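Home | About | Garage | Archive | Contact

Sorting out the parts shelf

12th May

3 comments | Share

I've been putting off the small parts since March. When the Clastberg lease ran out we had nearly 300 bits and pieces to move over to the Wanik place, most of them in shopping bags and shoeboxes, and they all went in a pile along the wall. Soledad Kincaid needed a door clip a few weeks ago and it took the two of us most of an afternoon to find it. So this was the month.

I priced up new shelving first. The fixed kind with the chipboard decks would have been fine, but the new room has carpet and I knew I'd want to shift things around until I got the layout right. I ended up with blue metal shelving on castors, second-hand, from a shop in Pruitt that was closing down. It was $227 with the uprights. The slotted holes mean you can set the shelves at whatever height you like. I had the lower one too high at first and couldn't get two crates under the top shelf, so I took it down a few holes and tried again.

The crates are green plastic with vented sides. I like them for this because you can get a rough idea of what's inside without unstacking. They have moulded handholds too, and my old tubs didn't. Heavy things stay on the lower shelf. I use a label on the front of each crate and write the same thing in a notebook, after losing a whole set of labels at the last place to cheap glue.

The top shelf is for long or awkward pieces that don't suit a crate. Trim mostly. I don't stack trim any more. I scratched a good piece that way and the replacement was $523 from Trakbridge, plus freight.

Castors on carpet are a bit stiff. If you're doing the same, load the bottom first, get the unit roughly where you want it, and leave the top until last. Imani Benavides reckons a sheet of ply underneath would help. I might try it, but I don't want another edge to trip on.

Still to do: the fasteners, the wiring offcuts, and whatever is in the box marked "misc 2".
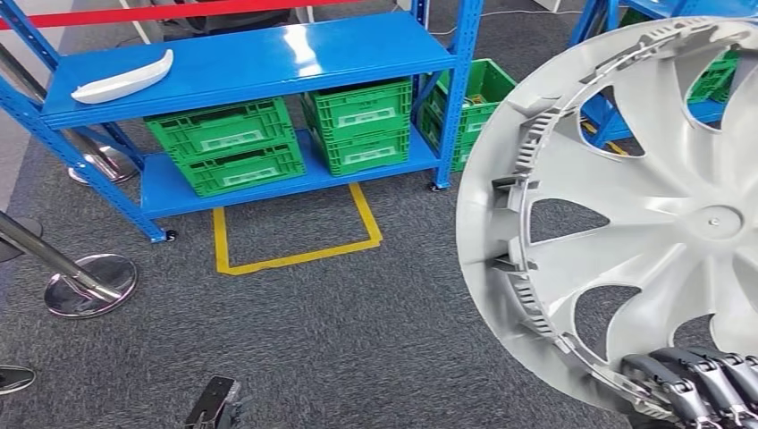
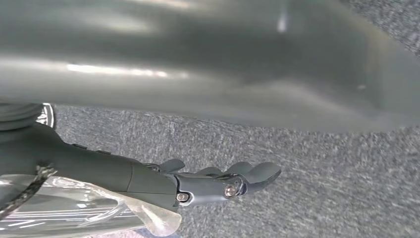 Grey carpet in both. The blue shelving and green crates are in the first one.

3 comments

Share this post

Recent posts
What I kept from the Clastberg shed
Cleaning old trim without wrecking it
Labels that stay stuck
A day at the Pruitt swap meet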